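Paid testers wanted: try out the Flutano hand-held gripper kit

Location: Velturico studio, ground floor
Commitment: one session of 4 hours, with the option to come back
Payment: $109 per session, paid by bank transfer
Sessions run: through November, mornings and afternoons

Velturico is looking for people to put a new product through its paces before it goes on sale. The Flutano kit is a pair of grippers you hold in your hands, plus a small camera you wear on your head. You pick things up and move them with the gripper jaws, and the recordings are later used to teach robot arms to do the same household jobs. It's a fun bit of gear, and we want to know how it feels to somebody who has never touched it.

You don't need any background in robotics or computers. We'd love to hear from retirees, students, parents with a free morning, tradies between jobs, left-handers (please, more left-handers!) and anyone who has strong opinions about handles.

What you'll be doing

You'll stand at a table set up like a corner of an ordinary home and work through a set of short tasks. Lift a telephone handset and put it back. Straighten a picture frame. Take hold of the edge of a tablecloth and smooth it flat. Some are a breeze and some are surprisingly fiddly, particularly anything thin or soft. A staff member will be in the room the whole time to help with cables and restart the recording between tasks.

After each block you'll sit down with a cup of tea and fill in a short form on comfort, weight and grip. Tell us everything. If the trigger pinches or your wrist gets tired, we want it in writing.

At the table with the kit:
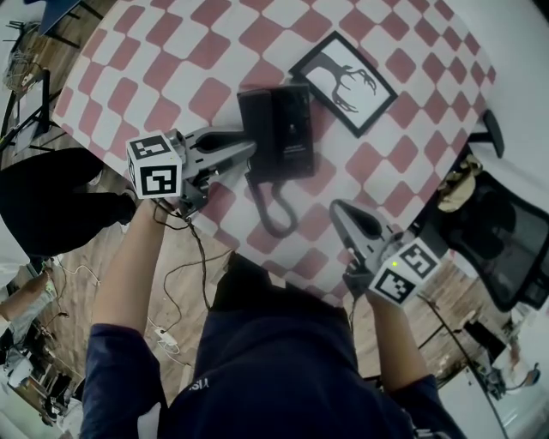
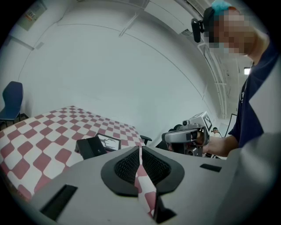
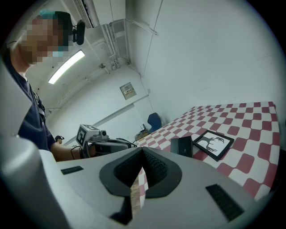 Who can apply

You must be 18 or over and able to stand for up to 40 minutes at a stretch, with breaks in between. You'll need reasonable use of both hands. Glasses are fine under the head strap, and so are most hairstyles, although a very high bun can get in the way. Please let us know beforehand if you have a wrist, shoulder or neck injury, so we can talk through which tasks would suit you.

What to wear

Flat, closed shoes and a top with sleeves you can push up. Leave bracelets and chunky watches at home or pop them in a locker.

Your recordings

The cameras record the table, your hands and parts of the room. Faces are blurred before any footage leaves the studio. You'll get a consent form by email to read at your own pace, and you can withdraw your recordings for up to 9 weeks after your session. You keep the payment either way.

Which kit you'll try

Two versions are under test. The Litus has the wider finger pads, and the Lu is the smaller model for smaller hands. Most people will spend half the session on each, so you can tell us which one you'd sooner use for a full day.

How to apply

Fill in the form on the Velturico participants page and quote reference 1115. Tell us your preferred time of day, which hand you write with and whether you've used anything similar before (no is a perfectly good answer). Successful applicants will get an email with a session time and directions to the studio. There's bike parking out the back and the entrance is step-free.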